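Forums > State & Local > Gun Rights > Carry permit fee bill

Thread: Permit fee hike, hearing got moved AGAIN
Started by kmorikawa, Saturday, 7:40 am

kmorikawa
Ok so for anyone who didn't see it. Hearing on the permit fee bill is off the calendar for this week, now "sometime in September." Second time. No room number, no time. I called the clerk's office and got a recording.

They know who shows up on a weekday at 9 am on short notice and it's not people with jobs. Call your rep. Call the chairman. Be polite, leave your zip code.

-Kohei Morikawa

fallon_river
What's the fee going to? I heard 392 dollars, my brother in law heard less.

kmorikawa
392 for new, in the draft I have. Renewal stays the same for now. Plus the class, plus prints. Thats a car payment to exercise a right.

yfurukawa
I'll be the jerk. The draft is old. There was an amendment that knocks it way down for over 65 and for anybody with a current hunting license. Has anyone here read the amended text or are we all going off the newsletter?

ridgeline6
Newsletter is fine. The number isn't the point. Charge people for a permit and you've decided who gets one.

yfurukawa
The number is the point if you call a senator's office and say the wrong one. Staffer hears 392, looks it up, writes you off as a crank. I've sat on that side of the phone, county level, years ago.

Yasuo

kanakoh
He's right about the phone thing. Say "the fee increase" and leave the figure out. Also 50 calls from the district beats 1000 form emails from wherever. They sort by zip.

ridgeline6
So we're supposed to trust the ones who moved it twice?

kanakoh
Didn't say trust. Said dont quote a dead draft.

mkuroda

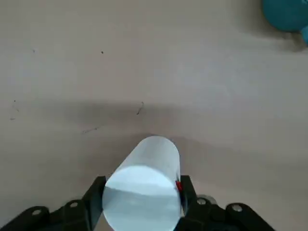
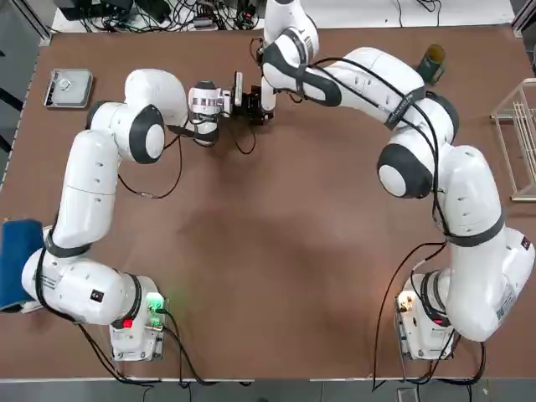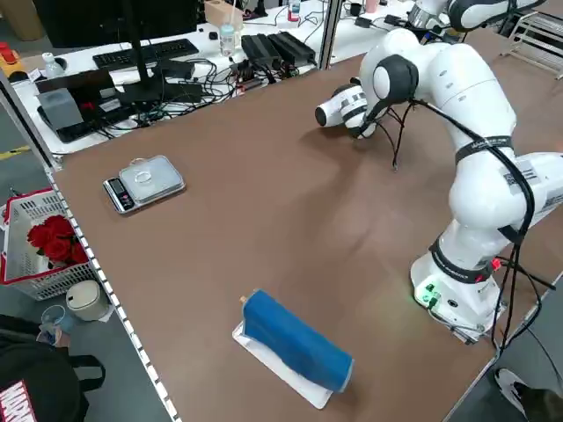

Carpool to the hearing (whenever it is)

kmorikawa
Splitting this part off so it doesn't get buried. If they post a date I want cars ready. I can take people from the Fallon side, leaving early. Need someone for the north end.

mkuroda
I can drive north end. Meet at the lot behind the old Wideck building, plenty of parking. No rifles visible in the vehicles please, and nothing on you going in, they have the metal detector and last time two guys had to walk all the way back and missed the sign in.

fallon_river
Sign in closes when? Last year they shut it before testimony even started

mkuroda
Half hour before. Get there early. Bring the bill number written down, the form asks for it and they'll toss it if its blank.

chie_m
First time going to one of these. Do I have to speak? I'd rather just be in the room. I run a little lunch counter and I close late, I got my permit after the break in next door. Took 6 months. Nobody in that building ever asks how long it takes.

kanakoh
You don't have to speak. You can check "opposed, not testifying" and it goes in the record. But Chie if you'd say just what you typed there, that's better than anything the rest of us have got. Two minutes. Write it down and read it.

chie_m
Maybe. I'll write it and see.

ridgeline6
Still say we should be out front with signs. Loud.

yfurukawa
Signs outside, fine. Inside, no. Chair clears the room over shirts with slogans, he's done it. Then the only people left at the mic are theirs.

ridgeline6
So be quiet and lose politely, got it

kmorikawa
Knock it off both of you. Signs on the steps, plain shirts inside, everybody gets what they want. I'm getting the amended text monday and will post the whole thing, not a summary. If Yasuo is right on the number I'll fix the first post.

yfurukawa
Thats all I asked.

fallon_river
Put me down for a seat. Maybe two, have to ask the wife.

Recent in Gun Rights
- Range hours cut on county land, who voted for it
- Reciprocity map, out of date?
- Storage bill passed the house, what's in it
- Sheriff candidates' answers to our questions
- Fingerprint appointments, longest wait so far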